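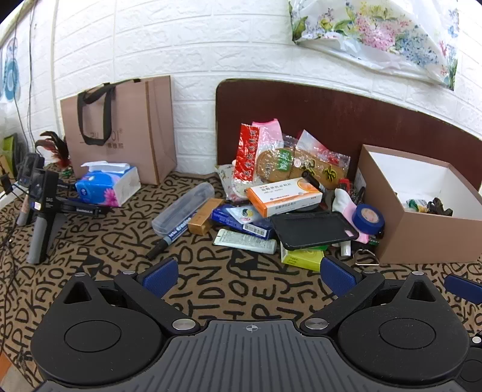

4. Feeding your sourdough starter in the Maltent jar

Now for the fun part! Your starter is alive, it's hungry, and from here on it only needs a few minutes of your day.

1. Take off the lid and stir the starter down with the handle of a wooden spoon. A sharp, fruity smell is fine, and so is a little gray liquid on top (stir it back in, or pour it off for a milder loaf).

2. Spoon out all but 40 grams. Keep the extra in the fridge for pancakes — they're so good you may start feeding twice a day just to have more.

3. Add 40 grams of flour and 40 grams of lukewarm water. Mix until you can't find any dry bits, then scrape down the sides.

4. Slide the rubber band to the level of the starter and set the lid on loosely.

CAUTION: Never clamp the lid shut on a freshly fed starter. Gas builds up fast and the glass can crack.

5. Leave the jar at room temperature until the starter has doubled. In a warm kitchen this can happen before lunch, while in November it may take until evening.

Note: Whole rye flour gives a slow starter a terrific push. Swap it in for two feedings, then go back to your usual flour.
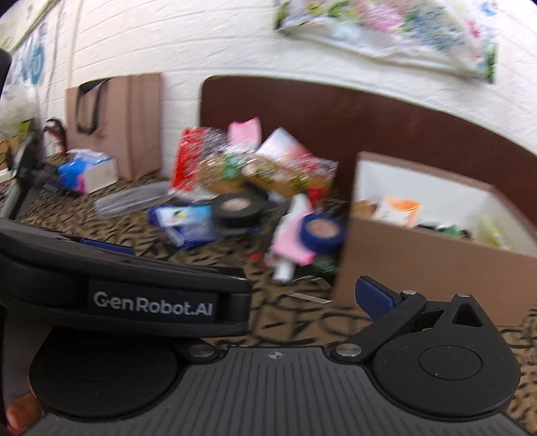 Cadi Gape writes that her starter sat flat for days until she moved the jar off a stone counter and onto a folded towel, and that it was over the rubber band by the next morning. Stone pulls heat out of the glass, so do try this before you change anything else!

6. To test for baking, drop a spoonful into a bowl of water. If it floats, go ahead and mix your dough. If it sinks, wait 15 minutes and test again.

CAUTION: Pink or orange streaks mean the starter has spoiled. Throw it out, wash the jar in hot soapy water and go back to section 2.

For storing the jar in the fridge between bakes, see section 5.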